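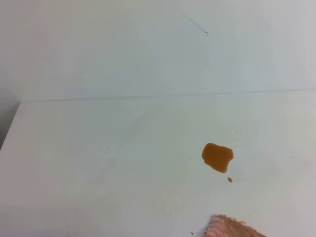 Can a wiping robot tell when a table is clean? The Storimix arm cannot, and Pumlow has stopped selling it as though it could.

GATHAM, July 2021. Pumlow is pausing shipments of its Storimix table-wiping arm after a review of 287 runs.
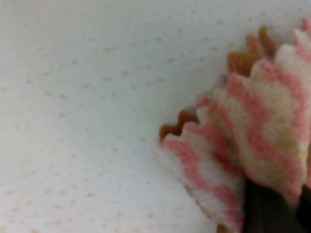
In 24 of them the arm logged "complete" with liquid still on the table. The log records that the wiping motion ended, and our June brochure called that a cleaning result. It should not have.

What went wrong

The grip check, supplied by Danko, reads finger position only. A cloth that has slipped or bunched can pass.

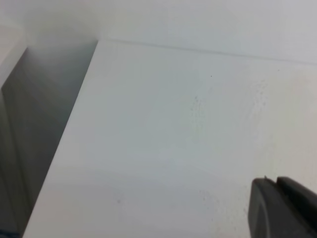 What owners should do

Inspect every surface by eye after a run. Do not use the arm near walkways, where a missed spill is a fall risk. Danko says a software update will fix this within 90 days. We have heard such dates before and will wait for test results. 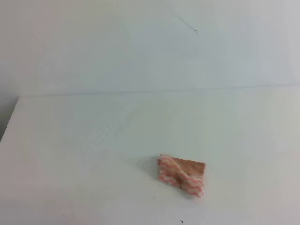
Refunds are open to all owners, with or without a reported fault.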